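Skollby, May - We've put two robot arms to work at our Skollby shop, and I'm so happy to finally share it! I run the bench team here at Amel, and for years our 22 people took turns clearing and setting out small tools (my wrists remember it well).

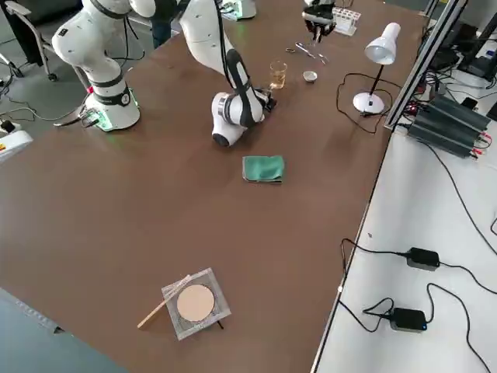 No jobs are going away. Two of our bench hands are now training as arm operators with Frandsen, at full pay, and the late shift gets to go home at 6 p.m. - which my own kids love. Our Wakow shop is next, this fall.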